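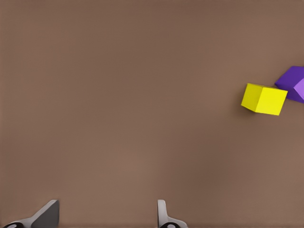

Mamani

Wrist camera check, simulated cell – handout 4

Do this before touching the real Fovia cell. Same mount, same steps, nothing gets bent.

Open the gripper fully, then look at the wrist view. Both fingertips should show along the bottom, wide gap between. Only one tip showing = camera rotated on its mount, go back to the offset page.

Now the cubes. Yellow and purple are way over to the right and very close together, purple only partly in view. Don't grasp from here. Shift the wrist right untill both cubes are whole, then re-check the tips. They ride with the camera so they shoudn't move in the picture. If they do, the mount link is loose in the model file (line 287, parent name).

Narrow gap between cubes – a finger won't go down there safely. Turn the wrist first, or nudge one away.

Speed at 80 for all of this. Save offsets under Wokeck, not in the shared folder.

On the real arm: mount screws first, then cable slack, then the same check again.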